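How to wash plates with a mesh cloth without scratching them

Wed 23 March, by Patricio Calvo

Many people write to me about the shiny mesh cloths, the silver or gray ones that you find next to the sponges in the supermarket. They ask if these cloths damage plates. My answer is that most of them are gentle enough for daily dishes, but you must know which kind you bought and you must use it in the correct way. I learned it slowly, after I ruined the glaze of a serving dish from my mother-in-law in Vallejo.

What you need

A mesh cloth, already rinsed one time before the first use
Dish soap, the normal one
A bowl of warm water
A mat to work on, if your table is white or easy to mark
A dry cotton towel

First, check your cloth

There are two families of these cloths. The first is a plastic thread woven together with a thin shiny thread. It feels soft and a little springy when you close your hand. The second is real metal wire, like the scourers for pots. The first you can use on glazed plates. The second you keep for the burned pan, and you never bring it near a plate with a painted or gold border.

If the package is lost and you are not sure, take an old plate and rub the back side near the foot. Use water and one drop of soap. Rinse, dry, and look at it near a window, with the light coming from the side. Gray lines that go away with a little baking soda are only metal marks. Lines that you can feel with your fingernail are scratches, and then this cloth is for pots.

Prepare the table

I like to do this work at the table and not at the sink, especially when I have a stack of old plates to clean well and I want to sit. Put down a mat that is bigger than your plate on all sides. A dark one is good, it lets you see the crumbs and the drops of soap. Mine is from Namia and I have used it for 11 years. Keep the bowl of water on the side of your strong hand.

Hold the cloth in the correct way

Do not fold the cloth in a neat square. A flat square slides over the dirt and it presses too hard on the high points of the plate. Let it bunch up loosely, so that it has many small folds, and hold it from the top. A loose corner may hang down — you will use it for the rim, where the food likes to hide. 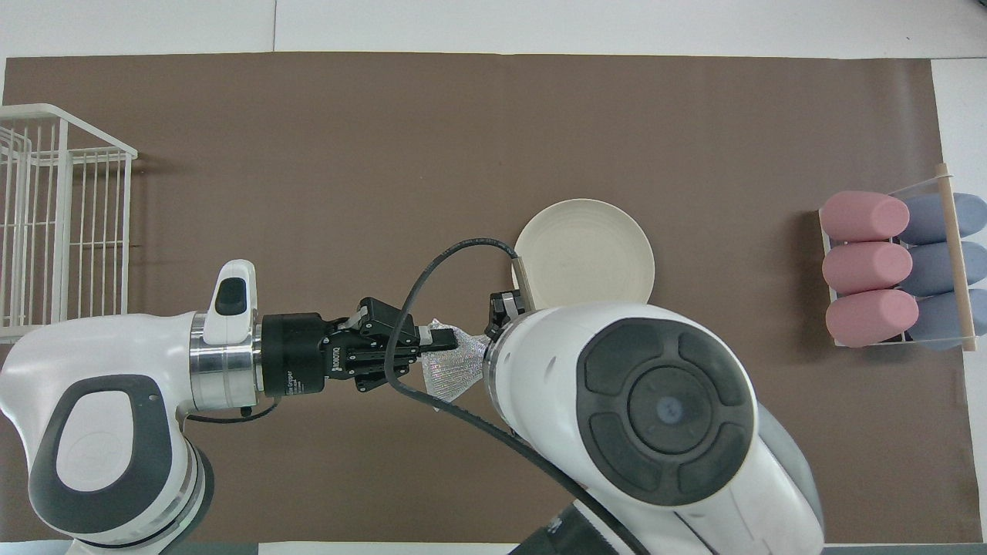

The mesh cloth bunched up, with one corner hanging down, close to the rim of the plate.

Wash the plate

1. Wet the plate and let it rest for a few minutes if the food is dry. For egg or cheese, use cooler water, because hot water makes them stick more.

2. Wet the cloth, put a small amount of soap in the middle, and squeeze until it makes foam.

3. Begin with the rim. Pass the hanging corner along the edge while your other hand turns the plate. Go one full turn.

4. Continue to the center with small circles. Press lightly. If you hear a scratching noise, stop and rinse the cloth; there is probably a grain of sand or salt inside.

5. Turn the plate over and clean the foot. People forget this part, and afterwards the grease goes to the next plate in the stack.

6. Rinse under running water and dry with the cotton towel.

For stains of tea or tomato, make a paste of baking soda and a few drops of water. Leave it on for 14 minutes (I set the timer when I do the glasses) and then pass the cloth again without force.

Care of the cloth

Rinse it in warm water until no more foam comes out. Shake it and hang it open on a hook. Do not leave it in a ball at the bottom of the sink — in one day it smells bad. Once a week I soak mine in hot water with a spoon of white vinegar. Do not put it in the microwave, the shiny thread can make sparks.

When the threads begin to break and you feel small hard points, throw it away. With daily use mine is finished in two months, more or less.

Next time I will write about wooden spoons and how to oil them.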